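Technical Assistant, Board and Block Workshop (part-time)

Pintér is a small manufacturer of chopping boards, serving boards and wooden play blocks, with a workshop and finishing room in Nement. We are looking for a technical assistant to support the finishing and inspection side of the business. The post is open from May and reports to Mariann Vida.

Duties

Sanding and oiling of glued-up boards to the workshop schedule.
Checking glue lines, flatness and edge radius against the drawing.
Measuring moisture content on incoming maple and entering the readings in the stock register.
Colouring and sorting play blocks, and setting aside any with raised grain or chipped corners.
Keeping the abrasive store in order. Grades in regular use are 230 and 400; 800 is used on samples only.

Requirements

Experience of bench joinery or wood finishing, in paid work or at a college. Ability to read a dimensioned drawing and use callipers. Legible handwriting, as the stock register is kept on paper. Applicants must be able to stand for most of a shift and lift boards on to the rack unaided. A respiratory health check is carried out before the start date and repeated each year.

Experience with Curnura hard oil is useful but training is given.

Striped maple board and small coloured blocks. 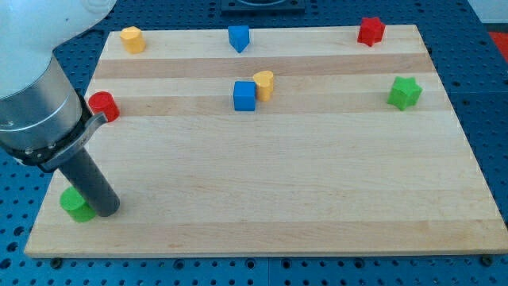 Maple board with coloured wooden blocks

Terms

The contract is for 12 months, 20 hours a week, worked over mornings. Protective footwear and hearing protection are supplied. A tool allowance of 400 is paid with the first month's wages. There is no parking at the workshop; the Plellano bus stops at the gate.

How to apply

Send a CV and a covering letter of no more than one page to Malte Engelhardt at the workshop office. Include the names of two referees. Applications close on Wed 1 May at noon. Shortlisted applicants will be asked to finish a sample board at the bench, with materials provided. Travel costs to interview are not refunded.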